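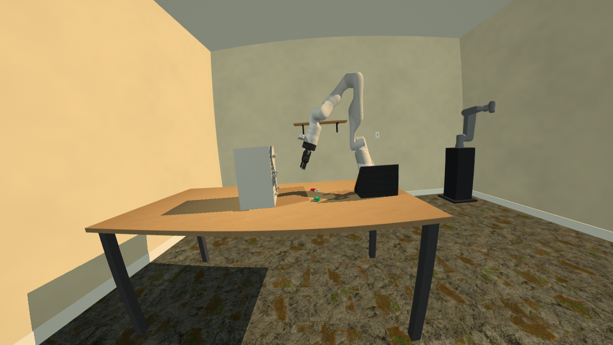 Table with cabinet and two small objects, rendered view.

Lundholm Household Surface Terms
Data card and README, release 4

Summary

Lundholm is a word list with usage records for the names people give to furniture parts and surfaces in everyday American English. It covers tables, cabinets, shelves, counters and floors. Each record pairs a term with a short definition, one or more variant spellings, and a usage label. The release contains 271 head terms. It is text only. Images in this file are not part of the download.

The list was built for search and catalog work, where the same part is often listed under several names. A seller may write "table top," "tabletop" or "top board" for one part, and a plain keyword match will miss two of the three.

Files

terms.tsv: one row per head term
variants.tsv: spellings and near-synonyms, linked by term_id
labels.tsv: usage labels and their codes
CHANGES.txt: differences from earlier releases
LICENSE.txt: terms of use

All files are UTF-8 with Unix line endings. Fields are separated by a single tab. There is no quoting. A literal tab never occurs inside a field. Empty fields are left empty and are not filled with NA or a dash.

Fields in terms.tsv

term_id: integer, stable between releases. Retired numbers are not reused.
term: head term in lower case, singular unless the term has no singular
definition: one sentence, no closing period
part_of: term_id of the larger item, or empty
label: code from labels.tsv
source: F for Flutano, E for Evangelista, M for manual entry

Sources

Flutano is a set of parts lists for flat-packed furniture. Evangelista is a glossary prepared for moving and storage firms. Where both sources have a term, the definition follows Evangelista and the variants are merged. Manual entries were added in March to fill gaps in the cabinet section, mainly hinges, toe kicks and face frames.

Terms found only in trade use are kept but carry label 3 (trade). Terms marked as dated in either source carry label 4. A search tool for the general public will usually want to drop both.

Known problems

The split between "cabinet" and "cupboard" is not consistent. Flutano uses "cabinet" for anything with a door. Evangelista uses "cupboard" for shallow units meant for dishes. The records were left as they stood, and each term points to the other through variants.tsv.

The part_of field is only one level deep. A drawer pull points to drawer, and drawer points to cabinet, but there is no direct link from drawer pull to cabinet. Follow the chain if the full path is needed.

Color words are excluded. "Cream," "off-white" and "light gray" appeared so often in the sources with no fixed meaning that they were removed before release 2.

Floor terms are thin, with 16 entries. Stone and stone-look finishes share one record.

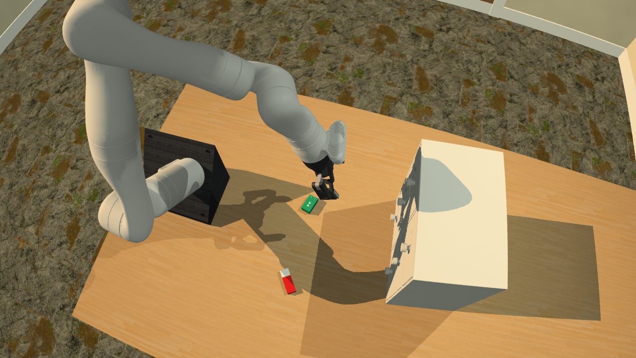 Loading

Any reader that accepts tab-separated text will work. Turn quote handling off. Some definitions contain an inch mark, and a reader that treats it as an opening quote will merge rows without a warning. Check that terms.tsv gives 271 rows after the header.

The Pretano loader reads all three tables and joins them on term_id and label. Versions before 30 expect the old column order and will put the source code in the label field.

Version note

Release 4 is dated 16 Jun 2019. It corrects spelling in variants.tsv and adds the source column. No head terms were removed. Corrections should give the term_id, the field name and the proposed text.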